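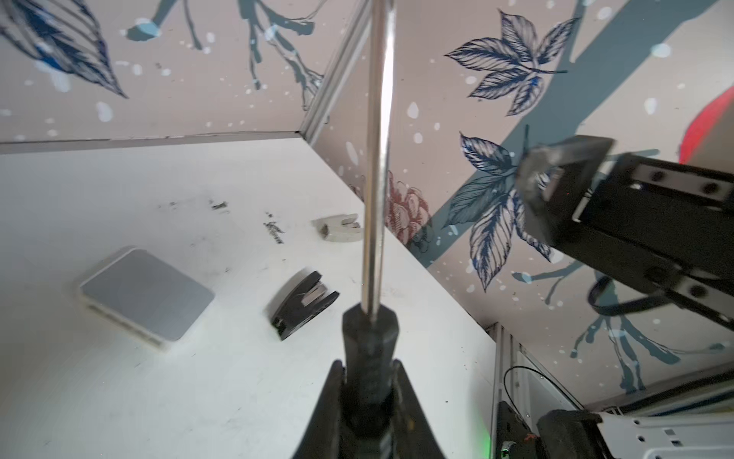
tormund_k replied:
Going by the first post, I would rule out the top coat before blaming the cleaner. Most white melamine tops are fairly closed when new, but once the surface has been scoured a few times it holds carbon and rubber dust in the scratches, and a wipe only moves it around. What has been used on it so far, and is it melamine, laminate or paint?

benchrow
Original poster
Painted. MDF core, two coats of a white two-part polyurethane from Gernine, rolled on, left a week before use. So far: dish soap and water, isopropyl, and one of the melamine foam blocks. The foam works on the rubber marks and leaves a dull patch each time. Isopropyl does nothing to the fine black specks. I have six of these tops and want one routine for all of them.

pell_vise replied:
The foam block is an abrasive. It is very fine, but it cuts. The dull patch is the gloss coming off, and the next mark will sit deeper in that patch than it would have on the original surface. Stop using it on anything you want to keep glossy.

Isopropyl is the wrong solvent for rubber transfer anyway. Use mineral spirits on a cotton rag, short contact, then soap and water to take the residue off. A fully cured two-part poly will tolerate it.

dustcollar replied:
Agree on the foam, disagree on the mineral spirits as a routine. It is fine once. On a bench that gets marked daily you are putting solvent on the coating several times a week, and any chip or edge where the paint is thin will let it into the MDF. I have seen edges lift from this.

My order of work:
1. Vacuum with a soft brush. Grit left on the top is what makes the scratches.
2. Warm water and a neutral soap, microfiber, no pressure.
3. Plastic eraser (the white drafting type) on rubber marks.
4. Solvent only on what is left, on the rag and never poured on the top.

Step 3 takes off more than people expect and does not touch the gloss.

benchrow
Original poster
Will try the drafting eraser. Any view on the specks? They are hard, they do not smear, and a fingernail does not move them.

tormund_k replied:
If a fingernail does not move them they are either embedded or burned in. Do you grind or file anything at these benches? Steel particles will press into a painted MDF surface under a vise or a heavy part. Hold a strong magnet over a speck with a sheet of paper between. If it is loose steel it will jump. If it is pushed into the film it will stay put, and you will see a brown ring within a month or so once water gets to it.

benchrow
Original poster
No grinding in that room. Filing, yes, mostly mild steel brackets.

pell_vise replied:
Then it is filings. Pick them out with a plastic scraper held flat, touch in with a fine brush, and put a rubber mat where the filing is done. No cleaner is going to dissolve steel and leave paint.

anvil_and_ledger replied:
A different view: why white? I ran white tops in a repair shop for years and changed to mid gray when they needed repainting. Cleaning time dropped and the benches lasted longer, mainly through less scrubbing. Small dropped screws are a bit harder to find on gray, but a decent lamp at a low angle fixes that.

dustcollar replied:
Depends on the work. For small black parts and dark fasteners white is better by a wide margin. I would keep it white and accept some marking. A bench is allowed to look used.

anvil_and_ledger replied:
I do not dispute the contrast. I dispute that it is worth the upkeep on six tops. A white mat on a gray bench gives the same contrast in the one area where it matters, and the mat can be thrown out.

quillon replied:
Has anyone compared coatings under the same use? I did a small test last October on offcuts, all 18 mm MDF, all white, cured 14 days. The same black rubber foot was dragged over each under a fixed weight, then the marks were cleaned with soap only.

Gernine two-part: marks reduced, not removed
Saarela waterborne lacquer: marks removed, slight loss of gloss
Anico high-pressure laminate, glued on: marks removed, no visible change
Bare melamine board, no name: marks removed, fine scratches left

I stopped at 546 strokes per sample. One rubber foot and one operator, so take it for what it is.

pell_vise replied:
Useful, but soap only puts the two-part at a disadvantage. Its whole selling point is that it takes solvent. Repeat it with mineral spirits and I expect the first two lines to change places.

quillon replied:
Possible. I was testing for what people will do at the end of a shift, and that is soap and a rag.

tormund_k replied:
Laminate is my answer as well, for new tops. For the existing six, retrofitting means scuffing the paint, contact adhesive, and trimming the overhang with a router. The adhesive only holds as well as the paint under it does, so sand through to the board if there is any doubt.

benchrow
Original poster
Priced it. Laminate, adhesive and edging for all six comes to 837. Repainting would be cheaper, but that is a week out of use for each top, and I cannot clear more than two at a time.

anvil_and_ledger replied:
Does that include a roller and the trim bits? People leave those out. Also check the edging. Iron-on edging fails first on any bench where people lean.

benchrow
Original poster
Bits yes, roller no. I have a roller. Edging is 2 mm ABS, glued.

dustcollar replied:
2 mm ABS is fine. Round the top corner over slightly or it will catch sleeves.

Before spending anything, try the eraser for two weeks on one top and leave the others as they are. If the marks come off at soap-and-eraser level, the paint can stay another couple of years.

benchrow
Original poster
Update. Drafting eraser took off all the rubber marks on the first top and most of the gray smears. It did nothing to the specks, as expected. Magnet test through paper: a few moved, most did not. Scraped the fixed ones with a plastic card and they left pits that need filling.

On the dull patches from the foam block, I tried a Trisari plastic polish on one. It is closer to the surrounding gloss but still shows at a low angle.

pell_vise replied:
You will not get it back fully without going over the whole top. Polishing one patch gives you a patch of a different kind. Leave it.

tormund_k replied:
For the pits, use two-part filler and skip the ready-mixed kind. Ready-mixed shrinks and you will be filling twice. Flat it with 400 grit on a small hard block and touch in with the same Gernine paint if there is any left in the can.

benchrow
Original poster
Noted. Two-part filler ordered, filing moved to a rubber mat at the end bench. I will do laminate on the two worst tops first and keep the eraser routine on the other four.

quillon replied:
If you keep offcuts of the laminate I would be interested in how it handles cutting oil. I did not test that.

benchrow
Original poster
Will keep a strip. It gets oil on Tuesday when the first top is glued up.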